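Our bin-picking project has reached the stage where the arm goes for real objects instead of foam blocks. Rizal Sopacua wrote the first grasp planner in December and I have been tidying it up. We run a set of 100 picks, write down every miss, then change one thing. 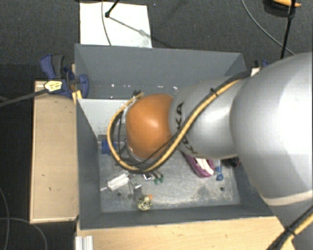 The KUKA over the bin, with the small stuff in.

The next job is the log. It has 937 lines and the time stamps drift, so matching them to the picks is slow. I'll post the plots when they're done – probably after exams.

Comments

Lev Hordiienko: Which planner settings are you using? We had trouble with small round things at Prurau.

Prothero: Please share the log format too.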